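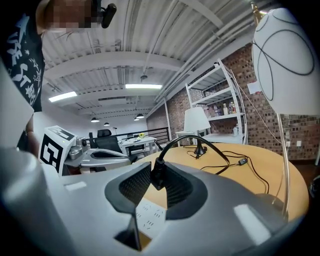 Testers asked whether lamp and cord handling moves to the arms before their hours are settled. It does not, the meeting agreed.

Home | Minutes | Contact
Last updated: April

2. Gripper sessions
Sessions stay at 400 per shift group. Breaks go from 5 to 6 minutes.

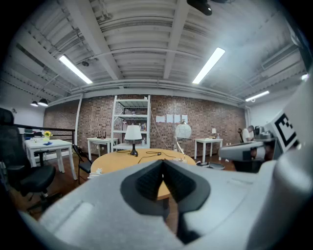 3. Staffing
Saarela keeps its present roster – no posts cut before the Zarenard trial is reviewed.

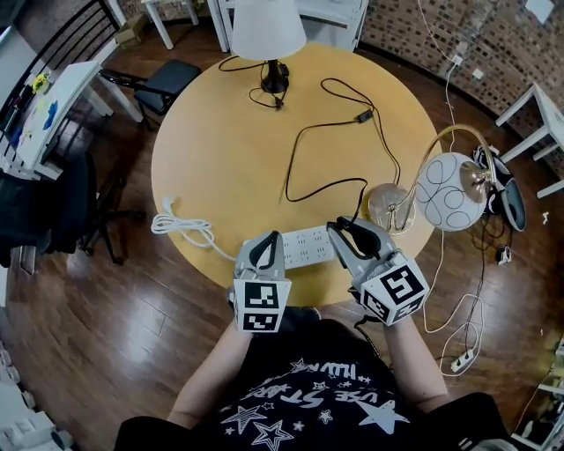
Retraining is paid at the normal rate.
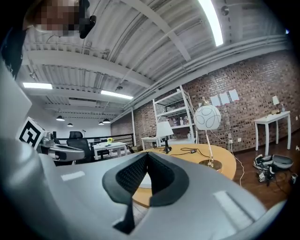 Wrist strain reports go to the shift lead the same day.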